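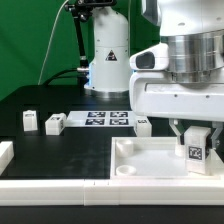 Can a robot arm put together a piece of flat-pack furniture without help? Parts of the work, under controlled conditions; the full job still needs a person.

Home | Reviews | Workshop | Household | Archive

Print this page | E-mail this page
Reading time: 2 minutes

Review: Bovance Assembly Practice Kit

The Bovance kit is a tabletop exercise in furniture assembly, intended for laboratories and training centers that wish to measure what their arms can do. The Vilcombe office assessed it over 15 working days in May. The set was purchased at the regular price of $710.

The parts are plain and white, and the printed markers allow the software to locate each block. This is a fair way to begin, but purchasers should bear in mind that a household shelf carries no such markers. 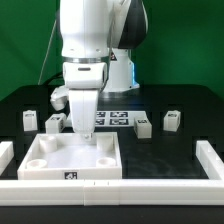
Setup took 2 hours, most of it spent on calibration. The manual is clear on this point and poor on nearly every other - the section on recovering from a dropped part runs to a single paragraph. Spare parts must be ordered through Dunemberg, and our request was met promptly.

Over the review period the office logged 2,729 attempts at single steps. Picking up a block was the most dependable of these. Seating a part against another was far less so, and small errors in angle were the usual cause of failure. A person would correct such an error by feel.

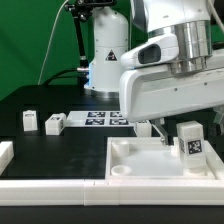 Upright block in the tray, with the marker board at the back of the table.

The kit is recommended for institutions that need a repeatable test. It is not recommended as evidence that home assembly is close at hand. Shop floors with fixed parts and fixed positions may expect useful results sooner. The Dimitriou set, reviewed earlier, costs more and offers screws and hinges, which this office considers the harder and more telling test.

Previous review | Next review | Back to top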